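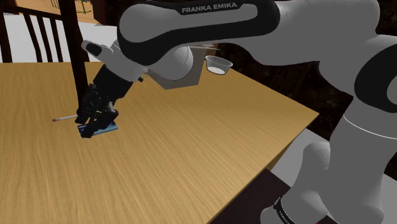 How I Keep Track of Everything I Want to Watch

214 shares

My watchlist used to live in about four different places, which is a silly way to run a hobby. There were screenshots on my phone, a note called "tv???", the saved list on Strobel, and whatever my sister had texted me at midnight. Then I'd sit down at 9 p.m. with a cup of tea and scroll until it was too late to start anything. Sound familiar?

So last September I sorted it out, and I've stuck with it (a miracle, if you know me and my planners). You need one notebook or one spreadsheet and a free evening.

Step 1: Get it all in one place

Go through every app you pay for and copy the saved titles onto one list. Don't edit yet, just copy! Mine came to almost 31 before I'd even opened the screenshots. I had the same Flarkeck documentary saved under two different profiles and I still hadn't watched it.

Step 2: Cross things off

Be a bit ruthless. If you can't remember why you saved it, off it goes. Same for anything you only feel you ought to watch – I let go of a very long, very gloomy Baltska drama that had been glaring at me all year, and I felt lighter right away.

Step 3: Add three little columns

Next to each title, write where it's streaming, how long an episode is, and who you're watching with. The last one matters most in our house. My husband and I have shows together and shows apart, and starting one of the together shows alone is a serious offense.

Step 4: Pick your five

Choose 5 titles and put a star by them. Those are the only ones you're allowed to pick from on a weeknight. I try for a mix – a comedy, something twisty, a cooking show, a comfort rewatch and a movie. When you finish one, star another.

Step 5: Give it 2 episodes

If I'm still checking my phone by the end of the second one, I quit and cross it out. I used to push through whole seasons out of stubbornness and then complain about it on here, as long-time readers will remember!

Step 6: Jot down one line when you finish

Just a few words, like "great cast, rushed ending." It makes my weekly roundups so much easier to write, and when a new season shows up a year later I can remember who did what to whom.

If you're paying for several services, sort the list by where things are streaming and finish one service at a time. I cleared everything I wanted on Clollska and then canceled it until their baking show comes back in the spring. That little bit of money is going straight into the snack fund.

I'm off to start one of my stars now, with the last of the caramel popcorn.

2573 views | 3 comments

Mapleandmugs
I do this with books but never thought of it for TV. The "who with" column would save my marriage, ha!

teatimetelly
Two episodes is generous, I give it twenty minutes. Did you keep the Flarkeck one on your list? It's worth it for the music.

Reply from the author
It's got a star! Probably this weekend if I can get the remote.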